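Progress report to Rolmont, covering work through the end of September

Prepared by Inger Zoëga, program lead, Skarnomberg Dog Social Club

The grant pays for a year of low-cost social events for dogs and their owners in the Skarnomberg area, plus a basic obedience course for newly adopted dogs. We are a little past the halfway point. The events are on schedule. The course started a month late and will run over into the winter.

**Events**

We have held six events so far. The best attended was the summer swim day at the Basard pond, with 111 dogs signed in at the gate. We had planned for 100 and ran out of wristbands before noon, so late arrivals got a stamp on the hand. Parking was the main complaint. Cars were left along the access road on both sides and the farmer next door had to ask twice for his gate to be cleared. Þröstur Baldursdóttir has agreed with him that we can use the lower field next year if we put down matting at the entrance.

The smaller evening meetups have been steady. Small dogs and large dogs now have separate hours, which the owners of small dogs asked for in the spring. Two owners were asked to leave the June meetup after their dogs fought. Neither dog needed a vet. We have since changed the sign-in form to ask whether a dog has had trouble with other dogs on leash.

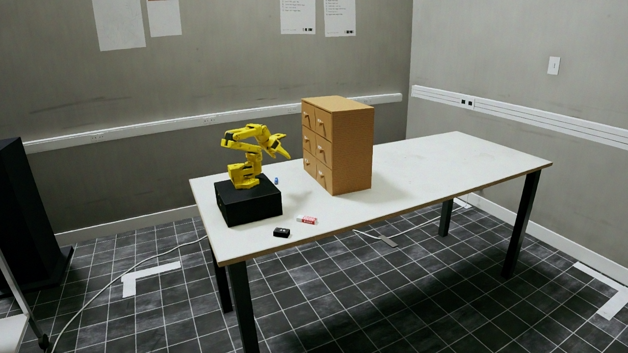
The obedience course was delayed by the trainer contract. Our first trainer took a full-time job in another county in the spring, and Asabe Sani took over in time for the first class. She teaches in the evening, with a short break halfway through for water and a walk outside. Places go first to dogs adopted within the past year. There is a waiting list for the second group, and we would rather keep the groups small than fit everyone in now.

Attendance in the first group dropped after the third class. Sólveig Grímsdóttir called the owners who had stopped coming. Most said the start time was too early for people coming from work, so the second group starts at 6:45.

**Money**

We have spent 60 percent of the grant. Insurance cost more than we budgeted because the swim day needed separate cover. Treats and prizes cost less, as Pattinasarany donated most of the biscuits and a box of rope toys. We would like to move what is left in the prize line over to insurance. Fidel Garrido has sent the revised budget sheet separately, and we need your approval before the next invoice comes in.

**Next period**

- Fall costume walk, route to be confirmed with the town
- Second obedience group
- Holiday open house with a photo corner and a raffle
- Owner survey, to go out with the holiday invitation

The town has not yet answered our request to close Mill Lane for the costume walk. If the answer is no, we will use the path behind the pond, where strollers and wheelchairs can only go as far as the footbridge. We will let you know which it is as soon as we hear.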